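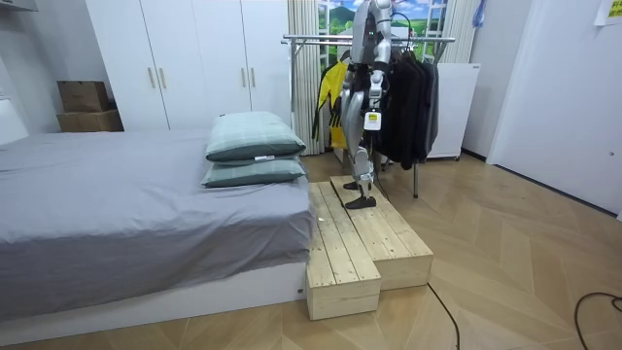

Re: [planach-users] how many episodes per task?

Hello all,

> We stopped at 191 episodes for the towel task at Zastcombe and the
> policy still dithers. Do you just keep recording, or change something?

I'd change something first! We've got 419 for the bedroom set on the Navama now and the early ones all looked alike, so it learnt one jacket in one place. What we do these days:

1. Move the garment between episodes. Rail, bed, on top of the pillows - the yellow jacket gets everywhere.
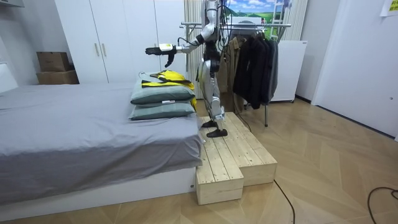
2. Swap operators every 20 episodes. Tired hands make slow, wobbly reaches and it copies those too.

3. Keep the fumbles if the operator recovers, bin them if not. I was far too tidy about this until January.

We also hold back 6 layouts that never go into training. The Paredes export script will split those out for you, but check the folder names, it's fussy about capitals.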